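Cabin filter for the Skultlow wagon - original or Filtbridge?
3 min read

kobe_vb
Hello all. My Skultlow wagon has now a strong smell from the vents each time I start the fan, mostly in the morning. The dealer asks 100 dollars for a new cabin filter with fitting. The Filtbridge one costs 18 dollars and I can fit it myself. Does anybody have experience with it? I live beside a gravel road, so the filter must work hard.

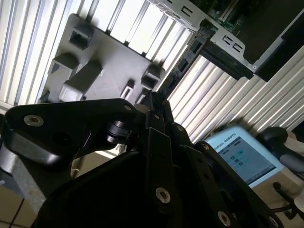 I should also say that the last change was in December, at the dealer, so in my opinion it is too early for such a smell. Maybe they did not change it at all, but I don't want to accuse anyone.
Kobe Van Beek

flatwhite60
Filtbridge is fine. I've had them in two cars. Glovebox out, old one out, new one in with the arrow pointing down. Took me 20 minutes.

RuthR
I disagree, sorry. The Filtbridge in my Skultlow was a bit narrow and dust went past it on one side. I now buy Flurura, which is dearer but has a proper foam edge. Also, a smell at start-up is often the evaporator and not the filter. Check the drain hose first.
Ruth Rowbotham

flatwhite60
Mine fitted tight, Ruth. Are you sure you had the right part for your year? They changed the housing.

RuthR
Yes, I compared the numbers on the box. Perhaps it was a bad batch - I can only tell what I saw.

kobe_vb
Thank you both. I looked at the drain hose this evening and there was a good plug of mud in it. I have also ordered the Flurura, it was 60 dollars with postage. The colour of the old filter was terrible, so I doubt it was from December.
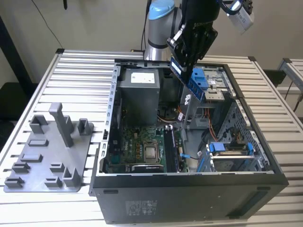 Memory module held by the gripper over the open computer case.

zoubi_driver
Same story in my Zoubi. I cleaned the hose and the smell stayed until I used a foam cleaner on the evaporator. Let it dry with the fan on high and the windows open.

kobe_vb
Which foam did you use? The parts shop near me has only a spray for the vents.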